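Stop ranking grippers by success rate alone

A single percentage is a poor way to choose a gripper, and the simulated kitchen is where the habit does the most damage. At Mangubat we compared two parallel-jaw hands on cabinet tasks, 58 start poses each, same arm model, same controller. The scores came out close enough that Josée Kennedy wanted to close the ticket and keep the cheaper one. I asked for the wrist camera streams first. 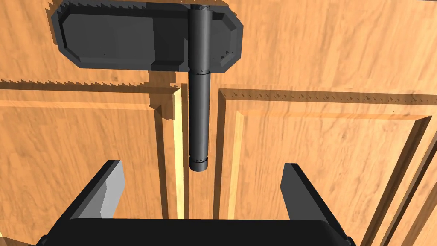

Wrist view in simulation: open jaws on either side of the pin below the cabinet hinge.

Approach poses like this one deserve their own column in the results. The target is narrow, and there is a door panel behind it. Whether the jaws are centered is a separate question from whether the door later opens, and our log stored only the second. A hand that arrives off center and drags the part into line gets the same mark as one that arrives clean. On hardware, the first one wears out its pads.

Virgilio Lacson argues that contact in the simulator is too crude to support finer measures. He is right about friction. He is wrong about geometry. Finger width, palm clearance and the share of the camera view taken up by the hand are all set by the model, and all of them can be checked before any contact is computed. 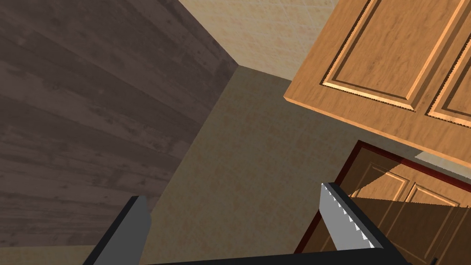 Camera view matters more than most comparisons admit. A wrist camera sees its own fingers in every step, and a policy trained on one finger shape has learned that shape along with the kitchen. Swap the fingers and the input changes even if the arm does not move. We ran 400 episodes before anyone at the Hurkldale office raised this, and I include myself in that.

My proposal is modest. Report centering error at jaw closure, the occluded share of the view, and the clearance to the nearest panel, next to the success rate. Yaw Laryea added all three to our logger in 458 lines, most of them tests. If the scores still tie after that, buy the cheaper hand.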